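gralladia-notes
Household recipes and shopping records, plain text + csv
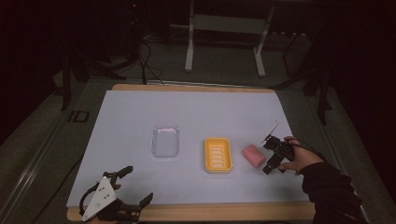 Started as Blandine's notebook, typed up by Yannick Leblanc and me over the winter. Soap making, washing powder, polish, stain removers. Spelling left as in the notebook except where it made no sense.

What's in it

recipes/ one text file per recipe, 22 so far
prices.csv what we paid, by shop and month
scans/ notebook pages, 15 done, rest to follow
old/ ignore

Columns in prices.csv

item, shop, month, price, size, note
Price in euros, comma swapped for a full stop. Size in grams or ml, never both. Blank means we lost the reciept, not that it was free. Gongate and Bellini are both shops.

Known problems

- February is in twice for Pornard, don't sum it yet
- 2 recipes have no quantities. Blandine Pons is asking her sister
- lye amounts NOT checked. Run them through a proper calculator before you make anything, please
- accents broken in the older files, Jérémie Guillot has a script somewhere

Changes

Version 2: added stain removers, renamed the columns, took out the candle stuff (has its own folder now)

Use it how you like, say where you got it. Corrections to Bastien Guérin, he merges on Thursday evenings. Not to me, I loose emails.

Todo: index, better file names, the beeswax page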